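Can a Machine Tidy Your Workshop Yet?
Workshop Tips, posted 07/08/2021

Readers keep asking whether to wait for a robot before sorting out the garage. The short answer is no. Machines can do parts of the job, slowly, in a space set up for them. The rest is still yours.

What they manage now

Picking up one solid item and putting it in a bin is fair game. Bowls, blocks and jars with a good rim are easiest. Two arms do better than one with anything wide.

What they don't manage

Loose screws, tangled cord, rags, and anything under something else. Opening a toolbox with stiff latches is still a gamble. The Jinel arm we followed in March had 453 tries at a mixed drawer, and a person had to step in for most of them. Sweeping is fine on open floor and poor in corners. 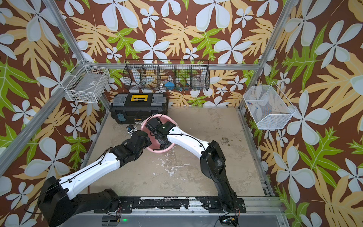
Two arms at work on a pink plastic bowl, with the toolbox behind it and wire baskets on the walls.

Tips that help either way

Get things off the floor. Wall baskets cost little and you can see what's in them. A long one with dividers beats a deep one, where the small stuff sinks to the bottom.

Use open mesh. Solid bins need labels, and labels fall off in a damp garage. Zuditz makes a coated mesh that wipes clean. Any coated wire will do.

Give each toolbox one spot against a wall. Leave a hand's width on both sides so you can reach the latches.

Keep a plastic bowl on the bench for odd parts. Empty it when you finish the job, before you put the tools away.

Scrape dried splatters before you sweep. A plastic putty knife won't gouge a painted floor. Go over the patch with warm water and dish soap, then let it dry overnight.

Clip cables along whatever they run on. Leave slack at anything that bends.

What about price?

The Lallgate catalog lists its two-arm bench kit at $2137, without the bench. For that you could shelve the whole garage and have money left for a decent shop vac. Fülöp rents a smaller one by the week, but you set it up yourself, and that took us 2 days.

Next page: Getting rust off hand planes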